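We use cookies to remember your settings. Accept | Manage choices

Section 3: Tying down your cables
Sep 24, 2024
By Yasaman Dehghan

Okay, if you've done the first two sections, everything on your Skorkow bench is plugged in and you've got cables going every which way. I love this part (I know, I know), so let's get them tied down!

You'll want a bag of zip ties, a pair of flush cutters and a bit of masking tape. I use the 200 mm ties for nearly everything and keep a few 300 mm ones in the drawer for the fat bundles.

1. Switch off and unplug whatever you're working on.

2. Lay each cable along the path you want it to take and hold it there with masking tape. Don't pull it straight. Leave a nice lazy loop anywhere something bends, slides or swings.

3. Flat ribbon cables go on last, lying flat. I used to roll mine up to save space, and Toon Dekker still brings it up.

Caution: never fold a ribbon cable into a sharp crease, and never run one over a bare metal edge.

4. Put your first tie close to the plug, but leave enough room to get your fingers in and unplug it later. Thread the tail through the head, ridged side facing in, and pull until it's just snug. You should still be able to slide the cable a little.

5. Work your way along, one tie at a time, peeling off the tape as you go. Skip any spot where a tie would cover a screw or a slot, or you'll be cutting it off again in November like I did.
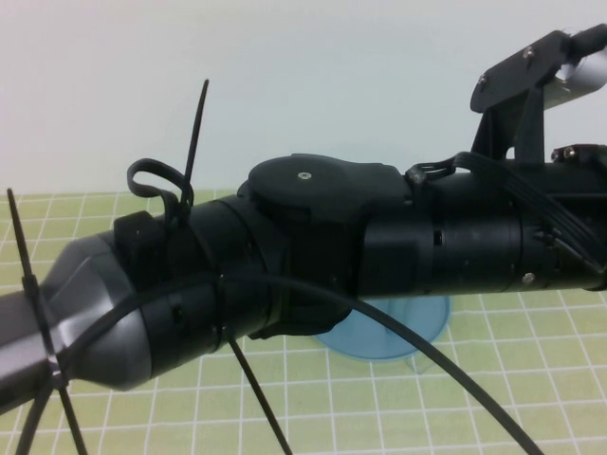 6. Leave all the tails long for now. Move anything that moves through its full range, slowly, by hand, and watch your loops. If one goes tight, snip the nearest tie and give it more slack.

7. Happy with it? Trim the tails flush with the head.

Caution: a tail cut at an angle will scratch you every single time you reach past it. Hold the loose end while you cut, too, so it doesn't go flying.

Note: my spare ties are Brarkevex, order code 215, but any decent nylon ones will do.

Labels are next, in Section 4, so hang on to that masking tape.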